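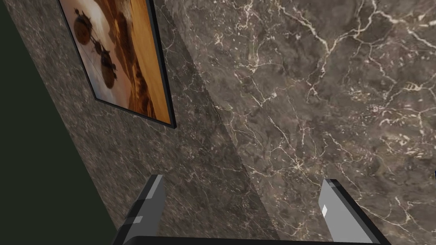
Tire Pressure and Fuel Use in Campus Vans
Arash Nazari and Saoirse Ó Dubhghaill

1. Purpose
We wanted to know how much fuel is lost when tires run low. The motor pool at Rarthorpe let us use 5 of its vans for one term.

2. Method
Pressure was checked every morning before the first trip. Two vans were kept at the pressure on the door label. The other three were left alone unless the warning light came on. Drivers wrote down mileage and fuel at each fill-up.

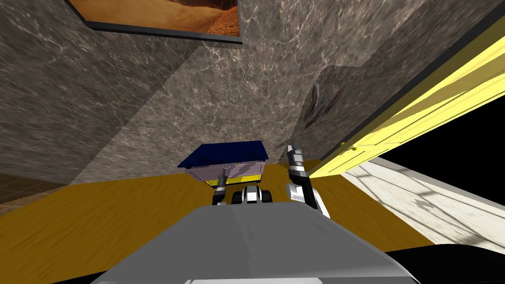

One logbook went missing in November, so that van has a gap of 89 miles — we left those miles out. The total used in our results is 3,349 miles.

3. Results
The label-pressure vans used slightly less fuel per mile. Most of the difference came from highway trips. In town, stops and idling hid any effect we could measure.

4. Limits
Loads were not weighed, and the vans had different drivers.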